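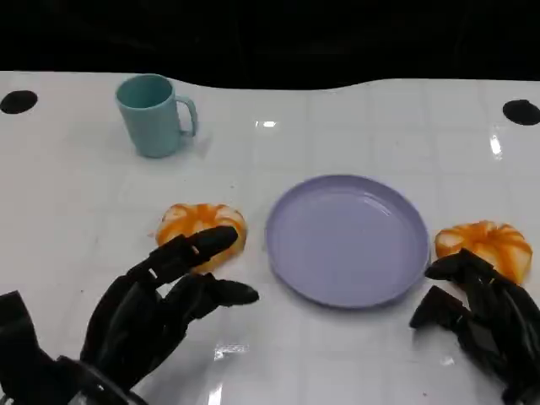

Two Hands, One Plate: Writing a Bimanual Task Planner From Scratch

Home Projects Coursework Notes About

Filed under: Student Projects, Robotics Software, Manipulation

by Nicanor Miranda
2020-09-04

Okay, so this is the long version of my project report. The graded one was capped in length and I had to cut all the parts I liked best, so I'm putting them back in. If you only want the code structure, skip down to the section on the scheduler.

What I was trying to do

The job sounds tiny. Put two play-food buns on a plate, one with each hand, with a mug standing behind everything as a thing to not knock over. A person does this without thinking. I wanted the robot to do it with both arms moving at the same time, and I wanted all the software between "here is a camera image" and "here are joint commands" to be mine, or at least glued together by me.

The lab already had a script that did it one arm at a time. Left arm picks, left arm places, left arm goes home, then the right arm wakes up and does its half. It works fine and it is painfully slow to watch. My pitch to my advisor was that I'd get rid of the waiting. She said sure, and also that I'd find out why the waiting was there in the first place. (She was right, see below.)

The pieces

I split the software into four programs that talk over a message bus. Naming them was the most fun I had all summer, so please let me have this.

Kirkia is perception. It takes the head camera image and gives back a list of objects with a class, a position on the table and a confidence score.

Tejada is the scheduler. It decides which hand does what, and when.

Gondari is the motion planner wrapper. It takes one goal for one arm and returns a timed path, or an error.

Plallirano is the bit that plays the paths back on the hardware and stops everything if the forces look wrong.

I wrote Kirkia first because I figured vision would be the hard part. It was hard for about a week and then it mostly behaved. Tejada is the one that ate my life.

Kirkia, or: glossy tables are mean

The tabletop is white and really shiny, with faint gray grid lines on it. I was so happy about those lines at first! Free calibration, I thought. I wrote a line detector that was supposed to find the grid, match it to a known layout and fix any small error in the head pose on every image.

In practice the lines are pale gray on white, and the glare is much stronger than they are. My detector kept locking on to the edge of a reflection, especially the tall streak of light over toward the right side, and then it would report with total confidence that the table had rotated. I tried raising the contrast, then I tried masking out anything brighter than a cutoff, and both helped a bit. What finally worked was giving up on correcting every image. Kirkia now looks for the grid once at startup, with the hands parked out of the way, averages over a batch of images and keeps that answer for the whole run.

Object detection was a more cheerful story. The objects have nice distinct colors: lavender plate, teal mug, orange and white buns. I started with plain color thresholds as a placeholder and planned to swap in a small trained network later. The thresholds nearly made it to the end. The plate was what killed them, because its rim picks up highlights that wash the purple out, and the blob would come back with a bite missing. Fitting an ellipse to whatever outline was left got me most of the way. The network I trained afterward is better at the rim, but I kept the ellipse fit for the plate center.

The buns have a funny problem of their own. They're lobed, kind of like little pumpkins, with orange ridges running in to a point in the middle. For a while I was using the center of the orange pixels as the grasp center. That's okay when you look straight down. From the head camera you're looking at an angle, so one side of the bun shows you more orange than the other and the center slides off. I switched to finding the point where the ridges meet, and that got me a much steadier target for the fingers.

Then there's occlusion, and I'd love to say I solved it. Once the hand reaches in, the fingers are black and chunky and they cover part of the very thing you're trying to track. Take the left bun with a finger stretched over it: the lower right part of it is behind the hand, so any center you compute from the visible pixels is wrong. My fix is boring. When the predicted hand position overlaps an object, Kirkia freezes that object's pose and puts a "stale" flag on it. Tejada is allowed to use a stale pose to finish a grasp that's already under way, but it can't start a new one from it.

Gondari and the goal poses

I didn't write a motion planner, I want to be clear about that. Gondari calls an open source sampling planner and does the housekeeping around it: loading the collision shapes, picking the pre-grasp pose, retrying with a new seed.

The first version timed out on 43 of my logged requests before I figured out what was going on. I had given the mug a collision cylinder big enough to swallow the handle all the way around. The handle only sticks out on one side, to the right from where the robot sits, so I was blocking off a whole ring of space for no good reason. Now it's a slim cylinder plus a little box for the handle. Most of those timeouts went away the same afternoon, and I felt pretty silly.

I also stopped asking for one exact grasp pose. A round bun doesn't care what angle you come at it from, so Gondari now offers the planner 5 candidate wrist angles per bun and takes the first one that solves. I had them sorted by distance from the current wrist angle. Later I added a penalty for angles that point the fingers over the plate, and you'll see why in a second.

Tejada, the scheduler

So. Two arms, two buns, one plate in the middle. The assignment part is easy: each hand takes the bun on its own side. I did write a proper cost-based matcher for it, and with one bun on either side of the plate it picks the obvious answer every time.

Timing is where it gets ugly. Reaching for the buns can happen in parallel, because the hands are on opposite sides of the plate and nothing overlaps. Placing can't, at least not freely. Both arms want the middle of the plate, and these hands have a lot of finger sticking out. The plate is big enough for both buns. The air above it isn't big enough for both hands.

My first try was a lock. Whoever gets to the plate first takes the lock, the other one waits. It's simple and it never crashed the hands together, but look at what I'd built: an arm standing around waiting, the exact thing I'd promised to get rid of. It waited less than before, sure. My advisor was very polite about it.

The second try was to plan both arms together as one big robot. The plans were beautiful when they came back. They often didn't come back. I gave it up to 70 seconds per request and it still failed too often for me to build anything on top of it.

What I ended up with is in between. I split the space above the table into zones, and each arm path gets turned into a list of "enters this zone, leaves this zone" times. Tejada slides the start of one path later until no zone is ever claimed by both arms at once. The planner still works on one arm at a time, so it's quick, and the delay comes out as small as the zones allow. The zones around the plate are finer than the ones out by the buns, since that's where a bit of precision pays off. This is also where the fingers-over-the-plate penalty comes in. A grasp with the fingers pointing at the plate claims a plate zone before the hand is even carrying anything, and that pushes the other arm back for nothing.

One bug I want to write down so I never do it again: I was sorting the zone claims by entry time only. If two claims had the same entry time, the sort order depended on which message had arrived first, so the same setup could give me two different schedules. I spent days convinced it was the network. It was a tie-break. The sort key now includes the arm name and replays match exactly.

Plallirano and stopping safely

Not much to tell on this one. It plays back paths, compares measured joint torque with a limit and stops both arms if either one goes over. I wanted it to stop only the arm with the problem, but then the schedule is wrong for the other one – it's still moving through zones that were supposed to be clear by now. So both stop, and Tejada makes a new plan from wherever they are.

The finger contact threshold took a lot of fiddling. A finger resting lightly on a bun is what I want in the middle of a grasp and a fault at any other time, so the limit depends on which phase Tejada says we're in. I don't love having that phase flag shared between two programs. If I had another month I'd put it inside the path message itself.

Stuff that's still broken

If Kirkia loses the plate, everything halts and you have to restart by hand. There's no recovery behavior at all.

The mug is only ever an obstacle. I wanted to add a step where one hand moves it, and the matcher would finally have something interesting to decide, but the handle grasp never got past simulation.

Zone sizes are hand-tuned for this table layout. Move the plate a lot closer to the robot and the zones stop making sense – they should be built from the detected plate position, and that's first on my list for October.

The logs are also a mess. Each of the four programs writes its own format, and I have one horrible script that merges them by timestamp. If you take over this code, start by fixing that, and email me before you touch the zone file.

12 comments
Shared 31 times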